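Tuswood Kitchen Planner, team license: four months in, and I would wait

Filed under Purchasing and Planning
Reviewed by Kathleen Brennan

I run the equipment budget for a small outfit that sets up test kitchens for appliance makers. In April our integrator, Brenley, told us we should stop guessing about arm reach and buy a simulation package before we spent real money on an arm. The one they pushed was Tuswood. I didn't trust the advice, mostly because Brenley resells Tuswood, but I signed for the team license anyway. We have used it for 4 months.

The pitch goes like this. You build your kitchen on screen, drop in the arm you are thinking of buying, give it household objects to pick up, and find out where it can't reach before you've bolted anything down. Tuswood calls the result a "purchase-ready layout." I have bought equipment for a long time and I get nervous when software tells me I'm ready to purchase.

First, what it does well. Reach and clearance checks are solid. Tatsuya Kinoshita on our side modeled our narrowest galley in an afternoon and learned that the arm we had penciled in would bang its elbow on the drawer pulls every time it went for the back of the counter. We moved the base mount in the plan and the problem went away. That single check may have saved us a return shipment and a restocking fee. The cabinet and counter library is decent too, and changing the height of an upper cabinet takes a few clicks.

Then there is lifting, the part everyone shows their boss. Small appliances are where the demos look best and where I believe them least. Our standard job was to grip a toaster at one end and raise it off the counter.
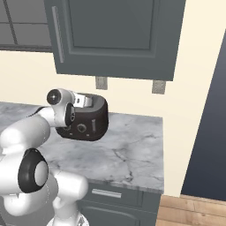

Can you pick a gripper from the simulated lifts alone?

Only as a first cut. Use the lifts to throw out grippers that plainly don't fit the object or the space, then borrow or rent the ones that are left and try them on your own appliances before you order.

My trouble with the lifting side is the default settings. Every appliance in the stock library comes with a weight and a surface friction that somebody at Tuswood chose, and the manual doesn't say how. I raised the weight on the toaster model and lowered the friction, and holds that had passed all day began to fail. Silvia Vrabec, who does our bench testing, asked their support desk where the numbers came from. She got a link to the page she had quoted in her question. Cords aren't modeled at all in our version. Anyone who has moved a toaster knows the cord is half the job.

Now the money. The license page says one price, and the quote says another once you add the gripper pack, which you need, because the base package ships with a single two-finger model. The export tool that turns a layout into a parts list is also extra. We skipped it after the trial version left the mounting plate off our list twice. Training is billed at 12 hours whether you need them or not. Aurel Ghiță got our team going in two sessions using his own notes, and I would still like the other hours credited back.

We also looked at Fekete before signing. It is uglier and slower to set up, and the cabinet library is thin. It does let you see and edit every physical value on one screen, and it rents by the month. If your project is one kitchen and one arm, rent Fekete, do your reach study, cancel. Chiharu Sugiyama in our other office did that and has no complaints beyond the menus.

If you do buy Tuswood, some notes for your budget sheet. Keep a line for physical trials and don't let anyone cut it on the grounds that you "already tested in sim." Measure your real appliances and weigh them. Ask for the gripper pack price in writing. Get the 30-day exit clause, which exists but has to be requested.

Reach planning: good. Lift planning: fine for ruling things out. Parts list: skip it. Support: polite and slow.

We have not decided on renewal. Brenley has called about it already.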